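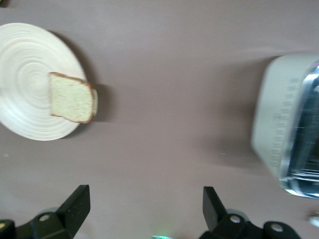

A slice of plain bread on a white ringed plate, mauve-grey tabletop.

Plates and Tabletops: the Hastville Lunch Table
Gallery page by Olumide Amadi. Posted 5 Aug 2023.

The first picture on this page is the one people ask about, mostly because of the plate. It belongs to a set we put together for the lunch table at Hastville, a shared workspace with one long kitchen and not enough cupboards. Adebayo Balogun looked after the tabletops and I looked after the crockery. The notes below cover both, with some remarks on bread, as bread is what the table gets used for most.

Only one picture is up for now. The captions after it are in the order we wrote them, and anyone who only wants the details of the plate can stop after the next part.

The plate
Round, creamy off-white, with fine rings running out from the centre and a slightly raised rim. The rings are the reason I chose it. A perfectly smooth white plate shows every knife mark within a month, and the rings hide a fair bit of that. When the light comes in from one side they show up as bands, some brighter and some duller.

We bought 40 of them. They stack well enough, but I keep the piles to six because the shelf is high and a taller pile is awkward to lift down. Crumbs do settle in the rings. A soft brush gets them out, and a quick rinse before the plate goes in the rack saves doing it twice.

The tabletop
Adebayo wanted a colour that was neither grey nor brown. What he settled on is a muted mauve-grey with a matte surface. In some light it looks closer to taupe, and in the picture it is a touch lighter towards the top. He had five sample colours on the windowsill through February and turned down the other four, two of them for being too pink.

Matte was the right choice for a room with a low sun in the afternoon. The old tabletop was glossy and threw the light straight back at whoever sat facing the window. The trade-off is that greasy fingerprints need warm water and a drop of dish soap. A dry cloth only moves them along.

White plates look good on it. So do the dark green bowls, though we have fewer of those and they tend to be in use. Clear glasses are harder to see than I expected, and Adebayo has asked people to put them down well away from the edge.

The bread
A plain white slice, thin golden-brown crust, no butter. The side of the slice hangs a little past the rim of the plate. I like this sort of loaf for sandwiches as the crumb is close enough to hold a spread without it coming through.

The kitchen goes through a lot of bread. I keep a tally on the inside of the pantry door, and we passed 1,000 slices in the first stretch after the table went in — toast included. Most of it is white sandwich loaf. The grain loaf is more popular than it used to be, but it is also the one left over at the end of the week, and it goes into the freezer in pairs of slices with baking paper between them.

What usually goes on it:
Butter and Vegemite
Cheese and tomato
Egg, mashed with a little mayonnaise
Peanut butter, at the far end of the bench with its own knife

Size of plate
We had a long discussion about whether to get the dinner size or the side size. The side plate is enough for a sandwich and takes up less room in the rack, but the dinner plate can be used for everything. We went with one size only. I would do the same again in a shared kitchen, as mixed sizes never go back in the right pile.

Looking after the set
Plates are rinsed, washed and stood on edge to drain. Chipped ones come off the shelf and go in the box under the sink. The tabletop is wiped down after lunch with a damp cloth and again in the evening if anyone has stayed late. No scouring pads on either. Hot pans go on the cork mats beside the stove.

Still to come
I want to add the green bowls and the bread board to this page, and Adebayo has asked for a close view of the table edge, where he rounded the corners by hand. He also has a spare piece of the tabletop material if anyone would like to check the colour against their own crockery. Leave a note on the kitchen board with your name and he will put it out for you on the bench near the kettle.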